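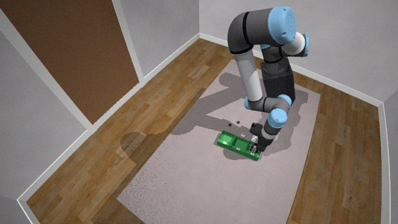 The sorting task in our simulator, with the arm over the right end of the green tray.

Wed 22 July
By the Ekville Robot Club blog team
4 min read

Your questions about the summer sorting project

We've been getting a lot of the same emails since we opened sign-ups for the second half of the summer, so I'm putting my answers in one place. I help run the Ekville club and I wrote most of the tray task, which means if something in it is annoying, you can blame me.

So what are we making?

A program that gets a robot arm to sort small parts into a three-compartment tray. You'll pick up little loose pieces from the mat and put each one in the right section. It sounds like an afternoon's work, and then you meet the tiny black round ones!

Is it a real arm or a computer one?

Everything in July is in simulation. The arm, the tray, the mat, the room with the wood floor, all of it is on screen. I know some of you were hoping to get your hands on hardware right away (me too, when I joined), but you can crash the arm into the floor all evening and all it costs you is a restart.

Do I need to know how to code?

A little helps. If you can write a loop and you're OK with reading error messages, you'll be fine. Total beginners get paired with someone who did the spring session. We use Python, and the starter files already have the arm moving to a set point, so you're changing something that runs instead of staring at a blank page.

What ages is it for?

Grade 6 and up. We've had a couple of parents ask to join in and the answer is yes, as long as you let your kid do the typing.

How big are the teams?

Two or three people. Please don't ask for four, we tried it in the spring and one person always ended up watching.

How does the scoring work?

Each run starts with parts scattered near the tray. You get points for every part that ends up in its own compartment, and you lose a few if you bump the tray. Dropping a part back on the mat costs nothing, so go ahead and try again. The top score so far is 89, set by team Vahidi, and yes, they'd like everyone to know that.

My gripper keeps stopping too high. What's wrong?

Probably your height is measured from the floor of the room and you want it from the top of the mat. I lost a whole evening to this one. If that's not it, check that you're using the fingertip position and not the wrist position. There's a fair bit of gripper hanging off the end of that wrist.

Can I change the lighting? The shadows are really dark.

You can! It's in the settings file, near the bottom. A lot of people brighten things up while they're working because the arm throws a big shadow over the far half of the mat. Just put it back before you submit, or your camera code may act up when we run it on ours.

Do I need a fancy laptop?

No, but very old ones struggle. If yours sounds like a hair dryer, turn the picture quality down to low and it should calm down. We also have club laptops to borrow, up to 6 per session, first come first served. Bring a mouse if you can, because moving the view around with a trackpad is miserable.

Where and when do you meet?

The upstairs room at Musalbridge library, same evening slot as the spring session. Doors open a bit before we start if you want help getting set up. Snacks are fine, drinks need a lid.

What does it cost?

It's free. Trutel, the repair shop across the street, covers our room fee this year.

Can I work on it at home?

Sure, the download link is in your welcome email. If it went to spam, write to us and I'll send it again.

What if I miss a week?

Come back the next one. Your team's files are in the shared folder, so have a look at what changed before you start typing over it, please!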